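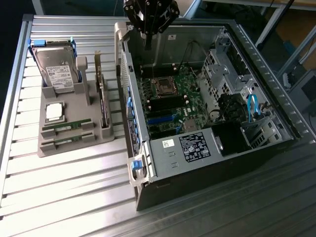

Collorura Futures Users' Group – Minutes

October 11, 2018

Present: Marisol Yupanqui (chair), Bakari Koech, Elsie Hebden, Nassoro Ogola
Apologies: Abena Gyamfi (comments sent by email)
Minutes: Elsie Hebden

1. Minutes of the August meeting

Agreed, with one correction. Under item 5, "daily settlement" should read "final settlement". Bakari spotted it and was very pleased with himself.

2. Spread charts in Plurkgate

Marisol gave a demonstration of the new spread charts and we all had a go (it ran well over the time allowed and we would happily have stayed on!). You can now chart a calendar spread from the prices of the two legs or from the exchange's own spread market, and lay one over the other. The difference on quiet mornings is a real eye-opener. Marisol's wheat example showed the leg-built line jumping about while the exchange spread hardly moved, all down to one leg printing an old last price. Switching the chart to mid-price cured most of it.

Nassoro asked whether the chart keeps its leg ratios when a contract rolls. It does if the spread was saved as a template, but a spread typed in by hand goes back to one-to-one. 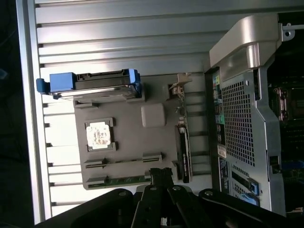 Bakari had been caught by this in the back months and had been reading a two-to-one spread as flat for most of a morning. He would love to see the ratio printed next to the symbol, and everyone agreed. Marisol to put it to the Plurkgate support desk as a group request.

Abena's email asked for spread colours to be saved per workspace. Added to the same request.

3. Price alerts

Elsie has moved all her alerts from last price to bid/ask and recommends it warmly – far fewer false alarms overnight. Two points for members who want to try it:

Set the repeat delay before switching the alert on. The default is 2 seconds, and a busy market will fill the log.
The alert log holds 3,000 lines and then drops the oldest. Export it weekly if you want to keep it.

Nassoro has written a lovely short guide to alerts on spreads, tested on the Sang demo server. To be sent round with these minutes.

4. Price history archive

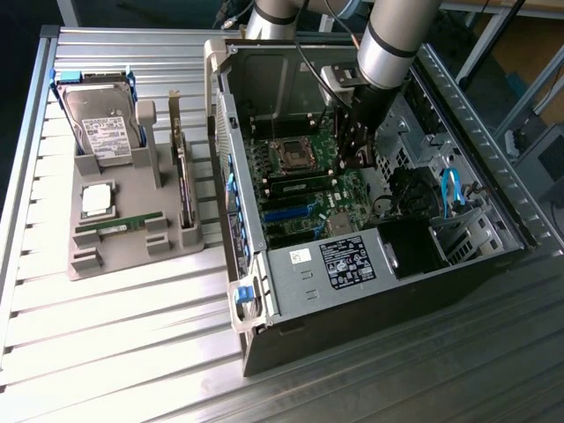

The Gudov feed keeps one-minute bars for 70 days, and several members would like to go back much further, so Bakari's offer to run a shared archive was met with real delight. He proposes one plain text file per contract per month, with times in UTC and the exchange's own symbols left as they are. We talked about where to keep the second copy. Elsie favours a plain 3.5-inch hard drive, like the one standing in the grey tray with the printed label on it, and would have the contract months written on the label of ours as well. Marisol would sooner rent storage online. Both are possible, and Bakari will price them for next time.

Nassoro reported that downloads are limited to 4,000 bars per request, and that his script stops and resumes without leaving gaps. Still to be tested over a clock change.

5. Actions

Marisol: spread ratio and colour request to Plurkgate
Nassoro: circulate alerts guide; test script over the clock change
Bakari: storage costs; sample archive file for one wheat contract
Elsie: send notes and Marisol's chart settings to Abena

6. Any other business

Abena has offered by email to lead a session on reading the depth window. Accepted with thanks, and it goes first on the next agenda.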